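Anexo al acta de la planta de Flornovville

A petición de la Dirección de Operaciones de Grundutside, la abajo firmante, Kanyarat Suksawat, encargada de turno, expone los hechos relativos a la implantación de la línea automática de estuches y a la situación del personal adscrito a la mesa de comprobación.

La línea entró en servicio en abril. Hasta entonces la sección contaba con 34 operarios, distribuidos en dos turnos, cuya tarea consistía en abrir cada estuche, verificar su contenido y devolverlo a la cinta. Con la puesta en marcha del sistema, la comprobación manual quedó reducida a 6 puestos. El resto de la plantilla fue destinado al almacén de Jever, salvo quienes solicitaron la baja voluntaria, que les fue concedida sin objeciones.

Entre los seis que permanecieron figuraba don Amnuay Noiphan, el operario de mayor antigüedad. Se le asignó la tarea que el manual denomina «demostración». El operario ejecuta la maniobra con las pinzas y la máquina conserva el registro. El manual prevé 2.220 maniobras por operario. No establece qué ocurre con el operario una vez alcanzada esa cifra, extremo que el señor Noiphan hizo constar por escrito en la primera semana. La consulta fue remitida a Personal y consta como recibida.

Durante el periodo de adaptación se registraron incidencias menores. El señor Noiphan tenía por costumbre dar dos golpes suaves en la tapa antes de abrir el estuche. Preguntado por el motivo, manifestó que así lo había aprendido de su predecesora, doña Rungnapa Yimyam, y que nunca se le había ocurrido preguntarle a ella. La ingeniera responsable, doña Thitima Ongart, le rogó que prescindiera de ese gesto, por no aportar nada a la tarea. El operario se avino a ello. A lo largo de la mañana lo repitió en todas las cajas.

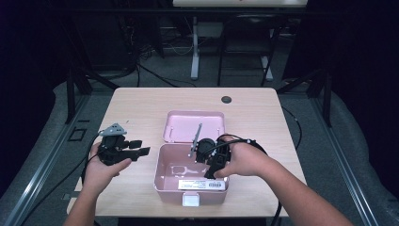
Trabajo con las pinzas sobre un estuche abierto. Mesa de comprobación.

La señora Ongart me pidió que interviniera. Me personé en la mesa y permanecí allí más tiempo del que exigía el asunto. El señor Noiphan trabajaba despacio, con una atención que yo no le había conocido en la línea antigua, donde hablaba sin descanso de su huerto y de los precios del fertilizante. Le pregunté si el aparato le pesaba. Respondió que el aparato no, y siguió con lo suyo. No consideré procedente formular más preguntas.

Al término de la jornada informé verbalmente de que la incidencia estaba resuelta. Dejo constancia de que no lo estaba.

El 30 de junio de 2024, con la planta cerrada por ser domingo, fui convocada para asistir a la primera prueba sin personal en la mesa. Asistieron la señora Ongart, dos técnicos y don Decha Thongsuk, nieto del fundador y consejero de la sociedad, que había expresado el deseo de ver la instalación en funcionamiento. El señor Thongsuk llevaba el abrigo puesto y advirtió que disponía de poco tiempo.

El brazo automático se situó sobre el primer estuche. Antes de abrirlo descendió hasta la tapa, la tocó, se retiró un poco y volvió a tocarla. Después la levantó e hizo la comprobación conforme al procedimiento. Con el segundo estuche obró de la misma manera.

El señor Thongsuk preguntó qué comprobaba la máquina con aquellos dos toques. La señora Ongart consultó la pantalla durante un rato y contestó que se trataba de un movimiento heredado de los registros y que podía suprimirse. Uno de los técnicos calculó en voz alta el tiempo que se perdería al cabo del año. El consejero me miró entonces a mí, supongo que por ser la única de los presentes que había trabajado en la línea, y quiso saber mi opinión.

Declaré que los golpes formaban parte de la comprobación. No aporté documento alguno que lo respaldara. El señor Thongsuk asintió, dijo que en ese caso se dejara como estaba y se marchó a las once.

La señora Ongart no me contradijo. Recogió sus papeles y, ya en el pasillo, me preguntó por la mujer de quien procedía la costumbre. Le indiqué que doña Rungnapa Yimyam se había jubilado y que su domicilio figuraría en los archivos de Personal. Anotó el nombre en el reverso de una hoja de turnos.

El señor Noiphan completó sus demostraciones la semana siguiente. Su consulta continúa pendiente de respuesta. Entretanto acude cada mañana a su hora, ficha y ocupa una silla junto a la línea automática, puesto que no está contemplado en el organigrama y que esta encargada ha autorizado con carácter provisional. Se ruega a la Dirección que tenga a bien prorrogar dicha autorización.

Kanyarat Suksawat
Encargada de turno, planta de Flornovville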